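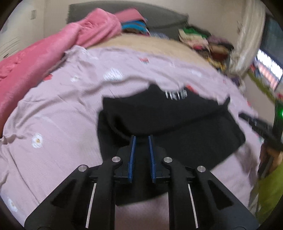 What I wanted from the open day at Flokden was an afternoon with the people who write the perception code, and I got it. Pilar Iturra runs the cloth group, and she had a laptop open to the part I'd read about: the step that looks at a heap of fabric and decides where the edges are. Black clothes are the hard ones, she told me. On a black garment lying on a pale pink sheet the outline comes out beautifully, but a fold where the upper layer lies over the lower one is dark on dark, and the model has to find that long curve from almost nothing. The daisies on the sheet used to fool it too. An early version kept proposing flowers as grasp points!

They fixed that with a second network that scores each candidate edge as outline, fold or print. The training set for it is 2561 hand-marked stills, and Mirta Sepúlveda marked most of them (she showed us the labeling tool, Justotar, which she wrote herself and which has the nicest undo I have ever seen in a research program).

After coffee we moved to planning. The planner takes the edge map, proposes 48 pairs of grasp points, throws out any where the two grippers would get in each other's way, and ranks what's left. You can scrub through the ranking with a slider and watch the scores change as you drag a fold around. I played with it far too long and there was a line behind me, sorry.

I asked if any of it would be released. The labeling tool yes, in June, the planner maybe later. Take the 7 bus from Orellana if you go, the parking lot fills up by ten.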